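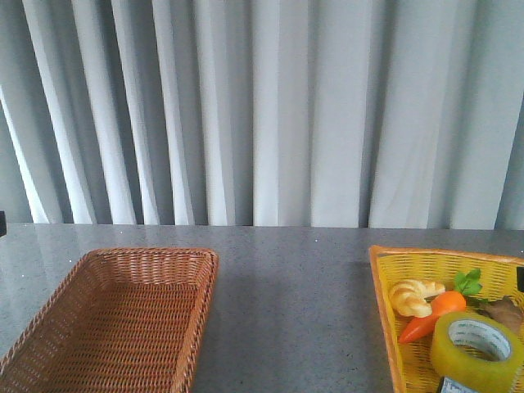 4. Setting out the basket and worktop

The Plurkton pleated curtain and the woven tidy basket are packed together but cleaned separately. Finish hanging the curtain (section 3) before you bring the basket to the table.

4.1 Wipe the worktop with a damp cloth and dry it. Crumbs are hard to spot on a speckled surface, so run your hand over it as well.

4.2 Pull the curtain across until it covers the full width behind the table. The hem should hang just clear of the top. If it drags, go back to step 3.6 and take up the header tape by one pocket.

4.3 Space the pleats by hand, starting from the left. They need not match. A new curtain bunches for the first few days and drops on its own - do not iron it flat.

4.4 Put the empty basket on the left side of the table. It can stand square or at an angle. Leave a gap of 20 cm between the rim and the curtain so the weave does not catch the fabric.

4.5 Run a finger along the rim and inner walls. Trim any loose strand with small scissors. Do not pull it.

4.6 Fit the cotton liner, if you bought one, and fold 34 mm of it over the rim. Tie the corner tapes on the outside.

Note: The liner shrinks slightly in the first wash. Wash it once before fitting.

CAUTION: Do not lift a full basket by one side of the rim. Use both hands under the base.

CAUTION: Keep candles and table lamps with bare bulbs away from the curtain and the basket.

4.7 Cleaning the basket

Brush out dust with a dry, soft brush, working along the weave and into the corners. For marks, use a cloth wrung out in 200 ml of warm water with a drop of washing-up liquid. Let the basket dry upside down, away from radiators, for 16 hours before you fit the liner again.

Spare liners and tapes are listed in section 7.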